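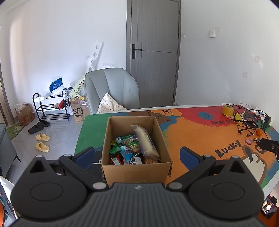

Unit 2. Packing and the small shop

Course notes, Retail Basics. Teacher: Meenakshi Kanaujia

Last Thursday we spoke about how a shop chooses its suppliers. In this unit we look at what happens with the goods after the order is made. Please read these notes before the class and bring your questions.

A product has usually two kinds of packing. The inner pack is for the customer, and the outer pack is for transport. A box of snacks in small packages shows both together. The inner pack must carry the price information and the date. The outer pack must be easy to open and to stack.

Our case is the shop Vidal in Driltatthorpe. The owner, Annick Masson, orders 167 items in November, in outer boxes of 12. You will see quickly that the number does not divide well. She can order 13 full boxes and wait with the rest, or 14 boxes and keep one item too many. Which would you choose, and what does it cost her?

Storage and the table

A small shop has often only one surface for unpacking. Before a delivery it should be clear where the open box will stand and where the items go next.

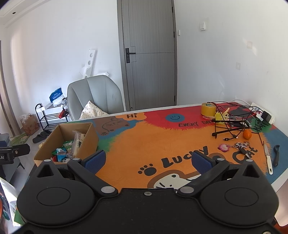
Fig. 2. Table with a colorful printed mat.

Homework: write one page on the Vidal order. Give the two solutions with their storage cost, then say which one you prefer. Those who missed the supplier class can ask Jérémie Fleury for the handout.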